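Subject: Re: [lonon-manip] wrist view only vs wrist + overhead, clip sorting

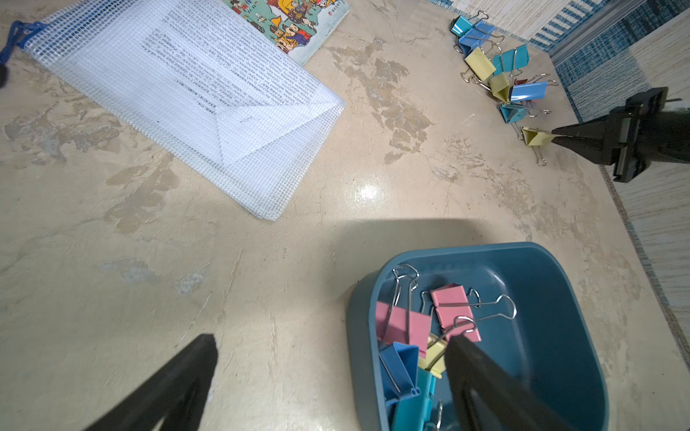 Wrist camera, clip task. Bin in front, second gripper holding a yellow clip on the right.

On 13/07/2025 a list member wrote:
> We dropped the overhead camera in June and our success rate on
> small parts fell a lot. Did you see the same on the Farah set-up?
> And are you counting a pick as good if the handle swings and
> touches another clip?

Yes, we saw a drop, but a smaller one than yours. The Flerance policy was trained on 980 demonstrations, all with binder clips, and then run with and without the overhead view. With both views it finished 89 per cent of picks. With the wrist view alone it finished 47 per cent when the target was in the bin, and lost very little when the target was on the open table.

I think the bin is the whole story. The clips lie on top of each other in there, the wire handles loop up over the pile, and one finger often hides part of the clip next to it. In the still the pale yellow one is partly behind the right finger. On the table the clips have gaps between them and the policy copes.

What helped was a short look before each pick. The arm stops above the bin, takes one still, and the policy keeps that still as an extra input until the grip closes. We added 31 demonstrations with the pause in them and fine-tuned. I would not quote a figure for it yet – the test runs were all done on one table.

On scoring: a touch is fine, a clip that gets moved out of the bin by accident is a fail. We kept the pouch and the book on the table for every run.

The scripts are in the Zetimero folder, under clips. The config for the pause is separate, so read the notes first.

Comments (3)

Does the pause still matter if you slow the whole approach down? We got part of the way there just by halving the speed.

Would like to see the pink clips reported separately from the pale ones. Ours did much worse on pale colours.

Link to the Zetimero folder asks me for a login – is it meant to be open?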